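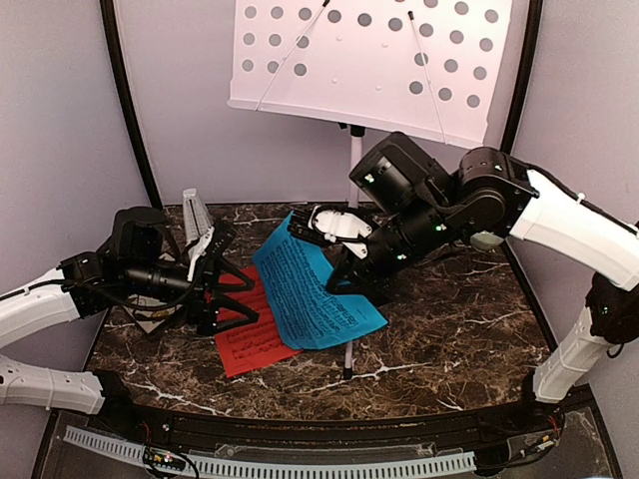 ZOROV OPENS ORDERS FOR THE OLLEL TWO-ARM BENCH, NOW WITH SHEET MUSIC

Paper remains the hard part, company concedes

OAKLAND, Calif., November – Zorov, maker of benchtop automation for people who do not have a factory, today opened orders for Ollel, a two-arm workstation built for the fiddly handling jobs that larger robots tend to avoid. The first task pack to ship with it, called Brorkari, covers the handling of loose sheet music around a music stand.

Sheet music was chosen after a long internal argument. It bends, it slides, it curls at the corners and it sticks to whatever sheet is underneath. Customers in music libraries and rental departments had been asking for help with it for some time, usually in emails sent well after closing.

"We spent years teaching arms to pick up blocks," said Oksana Kuzmenko, head of product at Zorov. "Blocks are wonderful. They stay where you put them and they have no opinions. Then a music librarian came to visit and asked whether we could do a march folder, and the room went quiet."

Ollel is sold as a complete bench: a pair of arms, a gripper and a wrist camera on each, the tabletop and the surrounding booth. The wrist cameras face in toward the work, so each arm gets its own close view of the page it is dealing with. The light-colored walls keep the background plain. The marble-patterned top is there because customers' tables are seldom plain, and Zorov would like the software to meet a busy surface early in life.

The Brorkari pack comes with starter routines for separating overlapping sheets, lifting a page by its upper edge and bringing it to a stand. It also includes 864 recorded practice runs, which buyers can use as they are or add to with their own. The recordings include the failures. Zorov considered leaving those out and was talked into keeping them by its own engineers, who said they had learned more from the dropped pages than from the tidy ones and were, in any case, attached to several of them.

Colored paper is supported from the first release. Many ensembles print parts on different colors so that players can find them in a hurry, and the routines can be told to look for a particular color before reaching for anything. White on white still works, only more slowly and with what Kuzmenko calls "a certain amount of visible thinking."

A bench can be left to run practice sessions unattended. In house trials, Zorov put over 4000 sheets through Ollel. Page turning in a bound score is not part of this release. Neither is anything involving a live performance, and the company asks that conductors stop writing in about it.

"It will not keep up with an oboist," Kuzmenko said. "It will set out the oboist's part before the oboist gets there – and from what I hear, that's already an improvement on the present arrangement."

The bench has also been placed with Furukawa, a music rental house that keeps 2000 titles on its shelves and gets a good share of them back in the wrong order. Furukawa will use Ollel for sorting trials through the winter and will report problems to Zorov as they come up. A shared folder has been opened for this purpose. It is not empty.

Ollel is available to order now for libraries, schools and research groups, with the Brorkari pack included. Existing Zorov customers can add the pack by itself if they already own a two-arm bench. Each order comes with 2 remote setup sessions. Music stands, metronomes and music are not supplied.

Demonstrations can be booked through the press office. Visitors are welcome to bring their own parts, and are advised to bring photocopies.

Contact: Zorov Press Office | © Zorov. All rights reserved. | Back to top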